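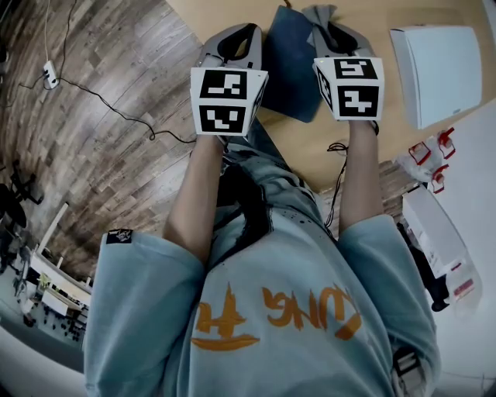 Comment apprend-on à un robot à plier du linge ?

Tu as sûrement déjà plié un tee-shirt, peut-être en râlant un peu parce que tu préférais aller jouer. Tu attrapes les manches, tu rabats, tu lisses avec la paume, et voilà ! Tes mains savent faire tout ça pendant que ta tête pense au goûter. Pour un robot, c'est une autre histoire, et c'est justement celle que nous voulons te raconter, nous, les membres du club de robotique de Trorville.

Notre club se réunit dans l'atelier Sarmiento, au fond de la cour du collège. Nous sommes 16, de la sixième à la troisième, et notre animatrice s'appelle Erlinda Magbanua. Cette année, notre projet porte le nom de Tivow (c'est Jayson Dizon qui l'a trouvé, et il refuse encore de nous dire ce que ça signifie). Le but de Tivow est d'apprendre à un bras robotisé à plier du tissu.

Pourquoi le tissu est-il si difficile ?

Prends une brique de jeu de construction. Que tu la poses à l'endroit, à l'envers ou sur le côté, elle garde toujours la même forme. Un robot la reconnaît assez vite. Prends maintenant une serviette et lâche-la sur la table. Ramasse-la, lâche-la encore. Elle ne retombe jamais deux fois pareil ! Il y a des plis partout, des coins qui se cachent dessous, des bords qui s'enroulent. Le tissu est mou, il glisse, il s'affaisse dès qu'on le soulève, et quand on tire d'un côté, l'autre côté bouge aussi.

Au début, nous avons essayé d'écrire des règles pour le robot, du genre « avance jusqu'au coin, ferme la pince, monte, recule ». Bienvenido Policarpio en avait rempli un cahier entier. Le robot pliait très bien une serviette posée parfaitement droite. Si on la décalait de la largeur d'une main, il pinçait la table, très sérieusement, et pliait de l'air. Nous avons beaucoup ri, et puis nous avons cherché autre chose.

Apprendre en regardant faire

Quand tu étais petit, quelqu'un t'a montré comment lacer tes chaussures. On ne t'a pas donné de liste avec des distances en centimètres, on t'a montré, encore et encore, et tes doigts ont fini par comprendre. On peut faire un peu pareil avec un robot. On lui donne beaucoup d'exemples du même geste, et un programme cherche ce que tous ces exemples ont en commun. On appelle cela l'apprentissage par démonstration. Le mot est long, mais l'idée tient dans une poche : je fais, tu m'imites.

Seulement, nos mains ont cinq doigts, et la pince du robot n'en a pas autant. Si nous plions avec nos vraies mains, il aura du mal à nous copier. Alors nous tenons une pince dans chaque main, et nous travaillons avec elles comme si nous étions nous-mêmes le robot. Les doigts gris s'ouvrent et se referment sur le tissu, et il faut se débrouiller avec ça. Essaie chez toi avec deux pinces de cuisine et une chaussette, tu verras que ce n'est pas si simple !

À quoi servent les cubes blancs ?

Sur chaque pince est fixé un cube blanc couvert de dessins carrés en noir et blanc. Cela ressemble un peu aux codes que l'on scanne avec un téléphone, et le principe est voisin. Chaque dessin est différent des autres, et l'ordinateur les connaît tous. Quand il en aperçoit un sur une image, il regarde s'il est grand ou petit, droit ou penché, et il en déduit où se trouve la pince et de quel côté elle est tournée.

Comme il y a un dessin sur plusieurs faces du cube, on peut pivoter le poignet sans que l'ordinateur perde la pince de vue. Si ta manche passe devant, par contre, c'est fichu pour ce petit moment-là. Consolacion Gatchalian, qui est notre championne du pliage, travaille toujours les avant-bras nus.

Une séance de pliage

On commence par dégager le milieu de la table. On pose un tissu bleu marine ou un tissu gris, à peu près n'importe comment, exprès, pour que le robot voie toutes sortes de départs. La personne qui plie respire un bon coup et y va doucement. Il faut des gestes tranquilles : pincer, soulever, rabattre, lâcher. Si on se trompe, on termine quand même, et on note l'essai à part dans le carnet.

Depuis le mois de novembre, nous avons enregistré 593 pliages. Erlinda les a tous revus avec nous et nous en avons gardé 303. Les autres étaient trop brouillons, ou bien un cube était resté caché trop longtemps. Cela fait mal au cœur de jeter son travail, mais un robot qui apprend sur de mauvais exemples apprend aussi nos bêtises.

Et le robot, alors ?

Il progresse ! Il sait plier un carré de tissu en deux, même posé de travers. Le deuxième pli lui donne encore du souci, et les tee-shirts, n'en parlons pas. Nous le présenterons aux rencontres de Presard, avec un panier de serviettes que les visiteurs pourront froisser eux-mêmes.

Quelques mots à retenir

Démonstration : un geste que l'on fait pour montrer comment s'y prendre.
Marqueur : un dessin en noir et blanc que l'ordinateur sait reconnaître.
Pince : la « main » du robot, qui s'ouvre et se ferme.

Texte écrit par Princess Estrella et relu par tout le club, 31/3/22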